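Why Is Matcha So Green?

Food and Drink for Curious Kids
By Victor Mugo
2025-10-09

Most tea is brown or gold when you pour it. Matcha is bright green, and you usually can't see the bottom of the cup through it. It comes from the same kind of plant as black tea, so why does it look so different?

It starts with shade

Tea grows on a bush called Camellia sinensis. The leaves contain chlorophyll (say it "KLOR-uh-fill"), the green stuff that plants use to catch sunlight and make their own food.

A few weeks before picking time, farmers who grow tea for matcha cover the bushes with cloth or straw mats. The plants now get much less light. To catch as much of it as they can, the leaves make extra chlorophyll, and they turn a deeper green. Shade changes the taste too. Leaves grown this way are less bitter and a little more savory, a bit like broth.

From leaf to powder

After picking, the leaves are steamed right away. If you have ever left a sliced apple on the counter, you know that it goes brown. Tea leaves do the same thing when they are left alone, and that browning is how black tea is made. Steam stops it, so the leaves stay green.

Next the leaves are dried, and the stems and veins are taken out. What is left gets ground between two heavy stones that turn slowly. If the stones go too fast they heat up, and heat spoils the color and the flavor. The powder that comes out is as fine as baby powder.

You drink the whole leaf

With a tea bag, hot water pulls flavor and color out of the leaves, and then you throw the bag away. With matcha, the leaf goes into the cup and stays there. The powder doesn't dissolve the way sugar does. It breaks up into tiny bits that float around in the water, and those bits block the light.

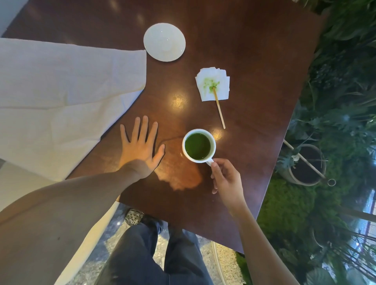 A mug of green tea, probably matcha, with a stir stick and napkins beside it.

Because the bits are only floating, they slowly sink. Leave a cup of matcha alone for a while and you may find a dark green layer at the bottom. Stirring brings it back up. A stick or a spoon will do for this, but many people mix matcha with a bamboo whisk, which has lots of thin prongs and is better at breaking up lumps.

Why it leaves green marks

A paper napkin is made of tiny fibers with gaps between them. When something wet touches it, water creeps into the gaps and spreads out. Scientists call this capillary action. Matcha water carries green powder along with it, and when the water dries up, the powder stays behind in the paper. A shiny, polished tabletop has almost no gaps, so a drip sits on top and you can wipe it off.

Try it yourself

Ask an adult to help. Matcha has caffeine in it, as coffee does, so this one is for looking at and not for drinking.

You need:
2 clear glasses
1 green tea bag
Half a teaspoon of matcha powder
Warm water (not boiling)
A spoon
2 paper napkins

Pour 200 milliliters of warm water into each glass. Put the tea bag in one and stir the matcha into the other. Wait 6 minutes, then take out the tea bag. Hold a finger behind each glass. Can you see it?

Now put one drop from each glass on its own napkin and let them dry. Compare the marks. Which one is darker? Is the color the same all the way across, or is there a ring at the edge?

Look at the matcha glass again after 22 minutes – don't bump it – and draw what you see at the bottom.

Words to know

Chlorophyll: the green material in plants that catches sunlight.
Opaque: not letting light through.
Capillary action: the way a liquid moves through narrow spaces.
Caffeine: something found in tea and coffee that can make people feel more awake.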